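24th March

I have been meaning to sort out the shoes by the back door since before Christmas, and this morning the rain came down so hard that there was nothing else for it. I made a big mug of tea, put the radio on low, and started pulling everything out from under the bench (and from behind the bench, and from the basket where the hats are supposed to live).

We are not fancy shoe people in this house! Most of them came from Girard, the little outlet past the gas station, and I doubt I've ever paid more than 30 dollars for a pair. But they do pile up. There were garden clogs, two odd slippers, and the Dutitz hiking boots I bought for a trip that got moved to June and then moved again. Those went straight back in the closet, because I still have hopes.

Then I came to the purple ones, which I'd half forgotten, and I stopped right there and had a good look at them. 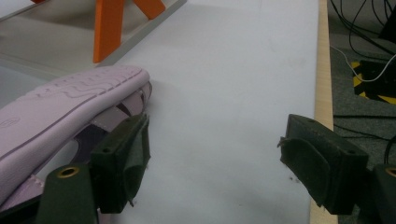
*Lavender pink, with a pale lilac sole and that wavy tread. Still my favorites.*

I love a sole with a bit of pattern to it. Those looping ridges make me think of the edge of a pie crust, and there's a thin line of darker purple running along the side that I never noticed in all the time I've been wearing them. Isn't that funny? You put a thing on your feet for 8 months and never really look at it.

Anyway, they're staying. My cleaning method is the one I grew up with: a bowl of warm water, a squirt of dish soap, and an old toothbrush for the grooves. I stuff the toes with newspaper afterward and leave them well away from the heater, as I once ruined a perfectly good pair of Dimiretti flats by being impatient.

Two bags are in the trunk for the thrift store now, and the bench has room underneath for the first time in ages. The hats are back in their basket too. Next weekend I'll tackle the coats, if the weather is miserable enough.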